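Robot Learning from Human Environments
Handout 6: Cloth, two views, and one policy
Kamarul Ginting
Last updated March 10, 2018
17 shares | 4 comments

Please read sections 1 to 3 before the lab session. Section 5 has the exercises, and the second one takes longer than it looks, so start early.

1. Where we left off

Last time we worked with rigid objects. A mug has a position and an orientation, six numbers in all, and once you know those six numbers you know where every point on the mug is. Most of the grasp planning we covered leans on that fact without saying so.

A towel breaks it right away. Each small patch of the fabric can move partly on its own, so the list of numbers you would need to write down its state is as long as you care to make it. Two towels that are "in the same place" by any simple measure can have completely different folds. I love this problem! It is one of the few in our field that anyone can try at home in ten seconds and then think about for years.

The old approach was to fit a mesh model to the cloth, predict how the mesh would move, and plan on top of that. It works on a clean table with a known piece of fabric. The hard part is self-occlusion: in a crumpled towel you see only the outer layer, and the fit has to guess at all the rest.

2. The method

The Skenden method (named for the project it came out of) skips the mesh. It learns a direct map from camera views and joint readings to the next short stretch of hand motion. The training data are demonstrations, and each one is a full recording of the robot doing the task while a person guides it.

Three choices matter for us.

First, the policy predicts a short chunk of motion at a time. Predicting one step at a time lets small errors pile up — a fingertip drifts a little, the next view looks slightly unlike anything in the training set, and the next prediction is a bit worse. With chunks there are fewer points at which this can start.

Second, it takes a head view and wrist views together. The head view says where the cloth is in the room. A wrist view says how the fingers sit relative to the nearest fabric. Neither is enough alone, and the ablation in section 3 shows how badly things go when you drop one.

Third, the demonstrations include untidy starts. Uyên Quách, who ran the July collection, argued hard for this and she was right. If every recording begins with a neatly folded towel on a bar, the policy has no idea what to do with a towel in a heap.

3. The result

The full set has 1,803 demonstrations. Of these, 348 were kept out of training and used only for checking the motion predictions. We then trained on growing portions of the remainder and compared the curves.

Prediction error kept falling as we added data, and that surprised none of us. What I find exciting is where it fell. Error during free motion (the hand traveling toward the cloth) flattened out early. Error in the moments just before contact kept dropping right to the end. More data was buying us better finger placement, and almost nothing else.

Now the ablation. Without the wrist views, the reach was nearly as good as before, but the fingers closed in the wrong spot, often on a single layer when the task called for two. Without the head view, the hand would make lovely careful finger motions in a place with no towel. Lehner, the simpler baseline from Handout 5, showed the first kind of failure even with both views, and I think the reason is its one-step prediction. That is my reading and it has not been tested properly. A good term project for somebody.

One warning about the numbers. Low prediction error is not the same as a finished task. A policy can match the demonstrator closely for nearly the whole recording and still miss the pinch.

4. What the policy gets to see

Look at these four views with the ablation in mind. For each one, ask what you could tell about the cloth, and what you would have to get from somewhere else. 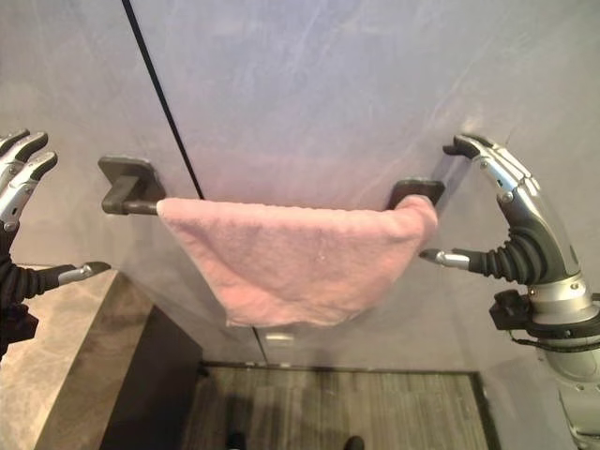
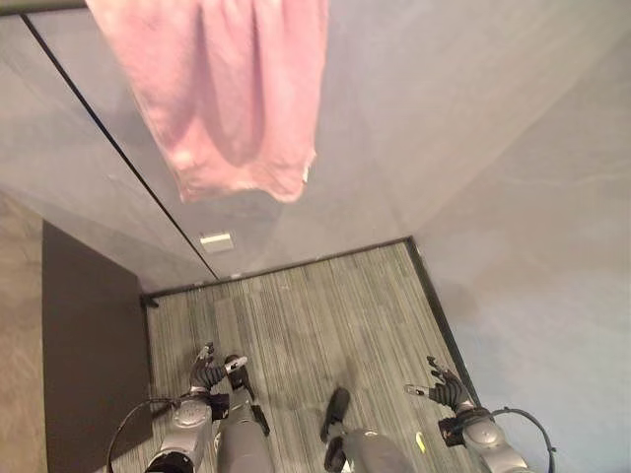 Head views, both with pink cloth hanging.

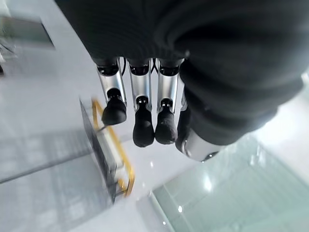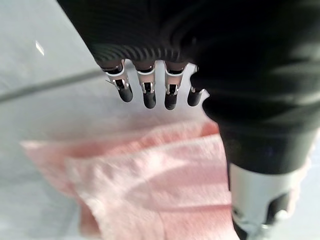 Wrist views. The cloth is in the second one.

The network has no built-in notion of "towel" or "wall." It gets pixels and joint readings, and whatever it knows about fabric it has picked up from the demonstrations. So when we say a policy "understands" folds, we should be careful. What we can measure is whether its predicted motion changes in a sensible way when the fold changes.

There is a neat test for this, which we call the swap test. Take two recordings with similar arm positions but different cloth shapes. Feed the policy the joint readings from one and the views from the other. If the predicted motion follows the views, the policy is using its eyes. If it follows the joint readings, it has mostly memorized arm paths. Early versions of our policy failed the swap test badly, and adding noise to the joint readings during training fixed most of it.

5. Exercises

5.1 Write down the smallest state description you can think of for a towel hanging over a bar. What does it leave out? Give one task where the missing part matters and one where it does not.

5.2 Run the swap test on the policy in the Starkarari folder. Use at least ten pairs, and choose the pairs yourself by looking at the recordings. Report which pairs you threw out and why.

5.3 The chunk length is set in the Prelico config file. Halve it, retrain for 4,000 steps, and compare the error before contact with the error in free motion. Then double it and do the same. Plot all three settings on one set of axes.

5.4 (Optional, but fun!) Suggest a third camera position. Say which of the failures in section 3 it would help with, and what would block its view.

Bring your plots on paper if you can — it is so much easier to argue over a plot when everyone can draw on it. Questions about the config file go to Uyên, and questions about anything else come to me.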